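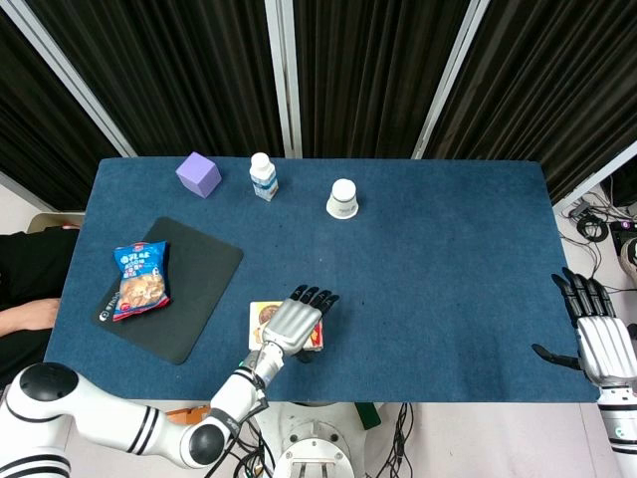
**Naheed Kakakhel**
Business reporter

19th November

Uçar Foods, the grocery wholesaler on Tiva Street, will move its imported snack business into the former Carnetti bakery next month and open part of the building to the public.

The company has supplied corner stores and school fundraisers in Etutau from the same warehouse since it was founded. Until now it has sold only by the case. The new store will sell single boxes and bags, with cookies, crackers, rice snacks and candy from China, Turkey and Italy on the shelves by opening day.

"People have been knocking on the loading door for years asking if they can buy one box of something," said Sevim Akbulut, who runs the company. "We always had to say no. The building was not set up for it and neither was our license."

The Carnetti building has been vacant since the bakery closed. Uçar signed a lease in September and has replaced the wiring, the front windows and part of the roof. The ovens were sold. The old tile floor in the front room is staying.

The store will employ 21 people, most of them moving over from the warehouse. Akbulut said the company is still hiring for evening shifts and for a delivery driver.

Labels have taken up much of the preparation. Packaged food sold at retail has to carry an ingredient list and allergen statement in English, and many of the products Uçar brings in are packed for their home markets. Deming Qiu, the company's import manager, said staff have been translating package text and printing stickers for more than 1000 products.

"The front of a cookie box is easy, there is a picture of a cookie," Qiu said. "The back is where it gets slow. If the ingredient list says one thing and the supplier's sheet says another, we stop and write to the factory."

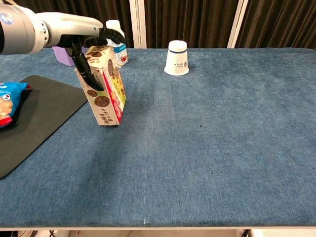

*A cookie box with Chinese lettering on the front and side.*

Any product whose allergen information can't be confirmed will be held back, he said. Nuts, sesame and milk are the items customers ask about most.

Parking was the main concern when the plan went before the city. The lot behind the building holds 50 cars and is shared with the dental office next door. Under the permit, delivery trucks must use the side alley and be gone by 2 p.m.

Duygu Erdem, who owns the shoe repair shop across the street, spoke in favor of the plan. She said foot traffic on the block dropped after the bakery closed and that the dark windows had been bad for everyone. Necati Sarıgül, who lives behind the lot, asked for a fence along the property line, and the company agreed to build one before opening.

Wholesale customers will keep ordering by phone and picking up from the warehouse. Store hours have not been set. Applications for the open jobs can be dropped off at the warehouse office on Tiva Street.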